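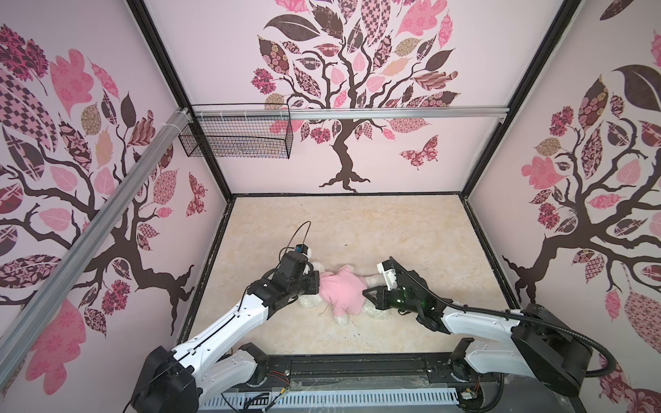
Aldana Bravo

Small Clothes for Soft Animals: the Gallery

I knit sweaters for stuffed animals. I have a degree, and two adult children who no longer accept knitwear from me, so the wool has to go somewhere.

The pink one

The fuzzy fellow at the top is cream-white and may be a bear or may be a bunny. I have been asked several times and my position is that it depends on the sweater. In pink he leans bunny. The shirt is knit and covers the torso and stops there, as all my shirts do, because I have never finished a pair of toy pants and don't intend to start.

The wallpaper

Pale pink, with big tree decals. I maintain that the trees make it a forest. Stavros Mujić maintains that no forest has ever been that color. The floor has a beige marble pattern, so for the purposes of the story he is lying down in the lobby of a very good hotel, in the woods.

Arms

Everything about dressing a plush toy comes down to the arms. They stick straight out and they don't bend, and the toy will give you no help whatsoever. Put the far arm in first, all the way to the shoulder, then bring the body around to meet the second sleeve. If you do the head first you'll have a very stylish scarf and a bad afternoon.

Heads

Plush heads are enormous. A toy with a modest little chest will have the head of a senator. My neck openings are cast on loosely and then blocked over a jam jar, and I still get letters. If it won't go over, leave the back seam open from the neck down and close it with a snap. I used buttons for years, until Pascual Zúñiga pointed out that small children eat buttons.

Fuzz

Long pile gets caught in the stitches and comes out through the front of the sweater, which makes the bear look like somebody's uncle at the beach. Turn the shirt right side out, then run a blunt needle under the hem to push the fuzz back in. Repeat until you lose interest.

Yarn

Most of my pinks are Brastetti, the smooth cotton. A small shirt takes some 178 yards if you swatch, and I'm told people do swatch. Firnard makes a softer pink that I loved dearly until it met the washing machine.

Pattern notes

The basic shirt is pattern 367, in 5 sizes, the largest of which fits a bear nobody should own in an apartment. Aldana Toledo (no relation, we've checked) is test knitting a version with a hood. It will be up in April if she forgives me for the ear holes.

Requests go to the usual address. I'll make stripes. I won't make pants.

Page updated Mar 19, 2021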